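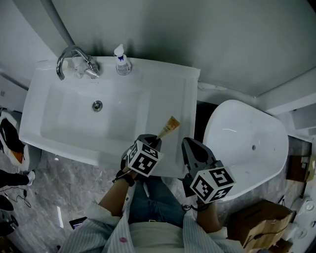 Both handhelds at the sink, left one holding the tube.

From: Amber Whitlock
To: gripper-trials list
Date: 5/31/21
Subject: Re: [gripper-trials] angular fingers vs. the soft pads, bathroom set

Sepehr, all,

Quick one, I have to give the room back soon. Answers under your questions.

Sepehr Tabrizi wrote:
> Amber, before we order more fingers from Dranora can you tell
> us how the angular ones do on tubes and small bottles? Oratile
> had the soft pads slipping on anything squeezable.
>
> Also: do the marker cubes stay in view when you work low over a
> basin? On the kitchen counter we lost the left one all the time
> and Elmarie had to throw out 33 takes.
>
> And is the wrist strap any better than the old cuff?
>
> Sepehr

Tubes: better than the soft pads, not perfect. Pinch near the crimped end and it holds. Pinch in the middle and the thing folds over and swings. Did 175 grasps on the tube with the angular fingers, 8 drops, nearly all of them mid-tube. Soft pads I stopped counting, sorry. They roll the tube sideways as soon as you tilt it. I'll do a proper run if anyone really wants the number.

Pump bottle is another story. Angular fingers get it by the neck fine but pushing the pump down with the other gripper is hard, the tip skates off the head. Oratile suggested a scrap of rubber on the tip. Tried it, helps, falls off. Needs glue.

Cubes: fine over the sink as long as I keep my elbows in and dont reach past the faucet. Once the right hand goes behind the spout the tracker jumps. Head camera only, I haven't tried the second one from Hauksdóttir, the mount is still in the mail. White sink was less trouble than I expected – I thought the glare would kill the tracking and it didn't. The chrome gave us a few bad frames, no more than that.

Strap: yes, keep it. The cuff left marks and turned round on my arm. Strap stays put. Wants to be one hole tighter for Elmarie, she has small wrists.

Weight is the thing I'd complain about. After an hour my left thumb is done. Ismail, can the next print lose the block under the trigger? It does nothing for me and I keep catching it on the sink rim. Gokberg's version didn't have it and I dont remember anyone missing it.

Logs go up to the Skidstead folder tonight, if the upload behaves. Roughly 1,000 short clips, names are a mess, I'll fix them when I get to it. Dont rename anything yourself please, the calibration file points at teh old names.

Still open:
– rubber tips, who has the right glue
– tub edge, have done hardly anything there, long reach and my back hates it
– caps. Unscrewing with two of these is miserable, either finger set. Would leave it out until July

My vote is order the angular ones, one more set, keep the soft pads for cups. Oratile may disagree, she has done more bottles than me.

Amber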